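有孔パネルとフックによる小物の壁面収納 取り付けと荷重配分の要点

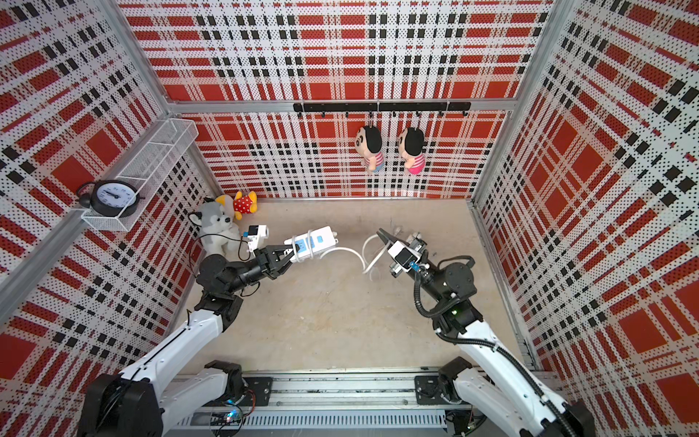
有孔パネルの収納は、パネル本体よりも固定部の設計で使い勝手が決まる。パネルは背面に空間がないとフックの爪が入らないため、壁に直付けする場合はスペーサーを挟む。アルミフレームに組む場合は、四隅の支柱に加えて中段に横桟を一本通す。写真のように横桟へフックレールを取り付ければ、吊るした人形の荷重はパネルの孔ではなく桟が受ける。孔に直接フックを掛ける方法は位置の変更が容易だが、同じ孔で抜き差しを繰り返すと縁が欠け、フックが前に傾く。

1. レールの高さ
吊るす物の全長を先に測り、下端が床や棚板に触れない高さを取る。ぬいぐるみや人形はループの長さも全長に含める。レールは水準器で水平を出してから本締めする。仮締めのまま物を掛けると、重い側へ少しずつずれる。

2. フックの間隔
布製の物は幅が変わるので、隣り合うフックをすべて使わず、ひとつ以上空ける。詰めて掛けると、一つを外すときに隣のループが一緒に外れやすい。ループは縫い目の強い後頭部か襟元に付け、耳や腕には付けない。

3. ワイヤーバスケット棚
側面のパネルに付ける棚は、上側の爪を先に掛け、下側を押し込む。仕切りは取り付け前に入れておく。目覚まし時計のように底面が小さく重心の高い物は、前縁からはみ出さないよう奥に置く。前縁に荷重がかかると上側の爪に引き抜き方向の力が働く。

4. 床に置く物
大きいぬいぐるみは吊るさず、奥の隅に背を当てて座らせる。二面の壁で支えられるため倒れにくい。小さい物はその脇に寄せ、手前の床は空けておく。

5. パネルの柄
格子柄のパネルは、柄の線を合わせて張ると傾きが目で確認できる。ただし柄の線と孔の列は一致しないことがある。フックの位置は必ず孔の列で数え、柄を基準にしない。

6. 点検
Broltikのレールを使っている当方の棚では、取り付け翌日に一度増し締めを行い、以後は毎年6月にねじと孔の縁を確認している。縁が欠けた孔は使わず、隣の孔へ移す。ほこりは孔の裏側にたまるので、点検時にフックを外し、乾いたブラシで上から下へ払う。水拭きは木質系のパネルでは避ける。

記:Mwajuma Ndung'u
2024年10月28日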